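Gripper keeps dropping small fruit, supplier says it's my grip. Is it?

Troltico
Posted 23/04/2021

I have a hand-held gripper, two fingers with blue pads, and I'm supposed to move fruit in and out of a cardboard box with it. Tangerine-sized pieces are fine. Anything cherry-sized slips out once the fingers close. The log shows fault 2208 each time, "pad contact lost." Support told me I was squeezing unevenly and closed the ticket after 24 hours.

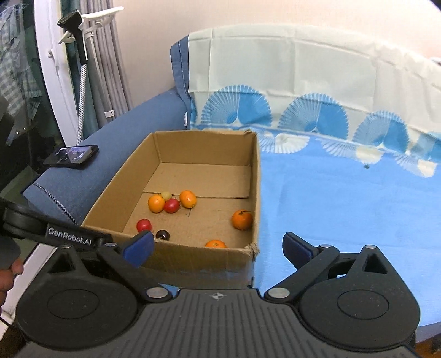 I don't buy it. I did 30 tries in a row, slow and careful, and the small ones still got away from me. A new set of pads made no difference. Has anyone else had this, or am I supposed to believe my hand is the problem?

Feltent

"User error" is what they say when they haven't looked. Check the finger pivots before you spend more money on pads. If one screw is a bit loose, the tips don't meet square, and you'd never notice on a big piece. Hold a strip of paper between the pads and tug it. If it slides on one side only, there's your fault. And don't do that test with your other hand near the fingers, I got a nasty pinch last July.

Adlow

Mine did this too. Sent it back, same thing with the next one. I wouldn't trust the fault code either, I get 2208 with nothing in the fingers at all. Try a box with lower walls maybe? Didn't help me much.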